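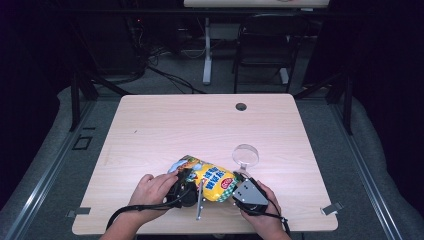
Week 8: Snack Packaging and Shelf Life

6 min read

Notes for Tuesday. Reading is the Bomar case, first half only. Skip the appendix.

Recap from last week

Rigid packs: cans, jars, tubs. Strong, heavy, expensive to ship empty. This week flexible packs, mostly bags and pouches. Same questions as before. What spoils the food, what gets in, what gets out.

What goes wrong with a chip

Staling = water getting in. Chip goes soft. Doesn't take much, a small rise in moisture and people notice right away.
Rancidity = oxygen plus fat. Smells like old paint or crayons. Slower, but no fixing it.
Light speeds up rancidity. Clear windows in bags look nice on the shelf and cost you shelf life.
Breakage. Often forgotten on exams!! A bag of crumbs is safe to eat and still a complaint.

Layers

Typical bag is a sandwich of thin films. Outside layer takes the print. Middle is the barrier, often a very thin coat of aluminum. Inside layer melts to make the seal. Know which layer does which job, you will be asked to draw it.

Barrier for water and barrier for oxygen are seperate things. Polypropylene is good against water, poor against oxygen. EVOH the other way around, and it gets worse in humid air. Hence the layering.

Filling and sealing

Vertical form-fill-seal machine. Film comes off a roll, wraps around a tube, gets a long back seal, then a bottom seal, product drops, top seal, cut. The top seal of one bag and the bottom seal of the next are made in the same squeeze.

Seal needs three things: heat, pressure, time. Run the line faster and you lose time, so heat goes up to make up for it. Too much heat and the film shrinks and puckers. Crumbs or salt in the seal area = leaker.

Nitrogen flush. Pushes oxygen out, and the puffed bag cushions the product. Students always write "air" here. Regular air would be no help against rancidity.

Case: Bomar

Small chip maker, one line, sells through corner stores. Switched film supplier to Flomier in August to save money. Complaints of soft chips by the next month. Film tested fine. Problem was the seal: new film wanted a higher jaw temperature and the settings were never changed. They pulled 2,000 bags from the warehouse and found 33 leakers in the dunk test.

Work out the leaker rate before class. Then: what would you check first, film or seal? Why? Most groups go strait to the film.

Dunk test, quick version: hold the bag under water in a clear tank, pull a light vacuum, look for a stream of bubbles. Note where the bubbles start. Corner, back seal, end seal, pinhole. A few bubbles off the surface at the start is trapped air, ignore.

Disposal

Mixed layers are hard to recycle because you can't easily pull them apart. Single-material bags exist, usually with a weaker oxygen barrier. Trade shelf life for recyclability, or keep stock moving faster. More on this in week 10 if we have time, probably not.

For next time

Bring 2 empty snack bags, different brands, washed out. Cut them open along the back seal. We will look at the inside layer and the seal edges. Scissors in the lab, not enough for everybody, so bring some if you have them.

Problem set: 1, 4, 5. Number 3 has the wrong units, leave it.

We use cookies to improve your experience on this site. By continuing to browse you accept our cookie policy.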